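Looking after the Kamis head unit: what we set up and what we doubt
Jana Thiele, Endang Liem

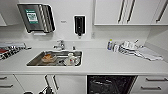 Our part of the project was the upkeep of Kamis, and mainly the calibration of its head camera. The handbook asks for a check every 14 days and promises that it will then hold. We are not convinced. The handbook's test uses a printed board on a blank wall, and a kitchenette is harder: the steel sink, the chrome tap and the glossy black dishwasher front all throw light back, and the cupboards are white on white. The green label with the QR code on the towel dispenser is the easiest thing to pick out, so we tried it as a fixed reference point.

It was better than the board, though we would not call that proof. Two bracket screws had worked loose by the second check, and Vasilică Nedelcu had to refit the mount. After that we logged 570 readings, well short of the 1,000 we had planned. Any drift before the refit may be down to the screws alone. We would repeat the whole run before trusting the interval.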